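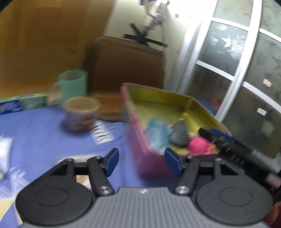 4.2 Reglas de trabajo con dos pinzas manuales

1. Acuerde antes qué pinza entra primero en la caja. La otra espera fuera del borde.

2. Acérquese con los dedos abiertos y cierre solo cuando el objeto quede entre las dos almohadillas azules.

Precaución: no meta los dedos entre los brazos articulados.

3. Sobre la mesa, sujete la segunda pinza por la empuñadura – nunca por el brazo.
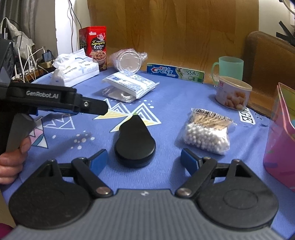

4. Anote cada sesión en la hoja Zurmont, con un máximo de 40 tomas.

Nota: si un objeto cae al suelo, descarte la toma.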